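Flover two-arm kit with Limo software: a term of use in a student club

Our robotics club bought one Flover kit in September for the household handling project. The set was two arms, two wrist cameras and a year of Limo, the recording and training package. We paid 1,009 for it, power supplies included.

Assembly

Assembly took two evenings. The screws are sorted by joint and the printed guide is accurate apart from the wrist, where the cable order is wrong. The camera lead is longer than it needs to be and comes with no clips. 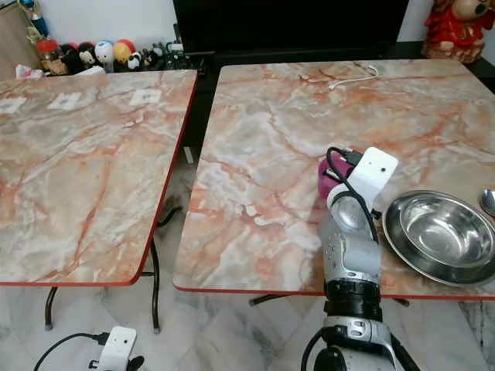 Arm at the right-hand table, with the steel dish and bowl beside it.

Our working position is a pair of square tables with paper markers along the far edge of one. Limo stores each attempt as an episode, and around 500 went into our first training set. Saving is quick. Deleting a bad episode takes four menu steps, and we complained to Cârstea, the distributor, who replied politely and changed nothing.

Grip 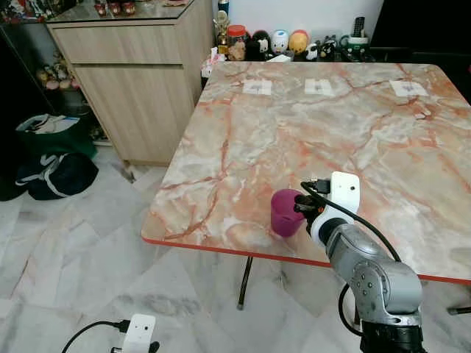 Fingers closed on the cup near the front edge.

The fingers are plain and hold light plastic well. Closing force is set in Limo on a scale of 0 to 900, with no unit given. We settled on 42 for thin-walled items. Much higher and a cup creases.

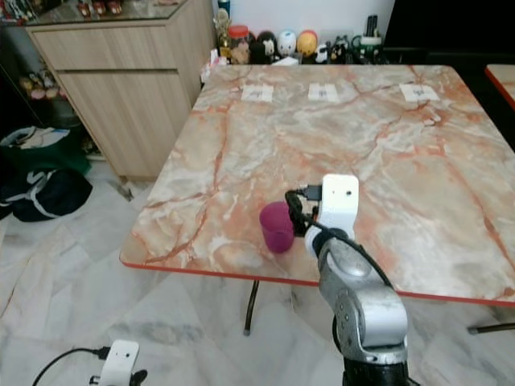
Calibration is the weak part of the package. Limo expects it to be repeated whenever the base is moved, and the routine drifts if it is rushed. We check it by bringing the right gripper up against the side of the magenta cup, with the three labels at the back of the table as fixed references, and comparing the reported position with a ruler. The error is small close in and grows with reach.

Steel is harder for the cameras. Polished bowls throw highlights, and the trained policy is less certain of the rim than it is with plastic. Matt tape on the rim helped in our tests.
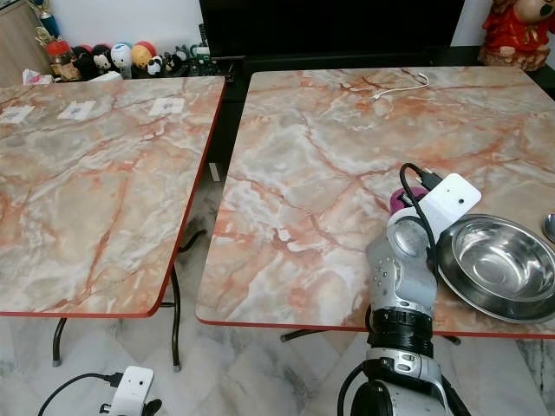
Verdict

Good hardware, average software. We entered the kit in the Drundatness student round and finished mid-table, losing most of our points on the bowl task. A club with one patient programmer will manage. Budget for spare finger pads and a second set of cable clips.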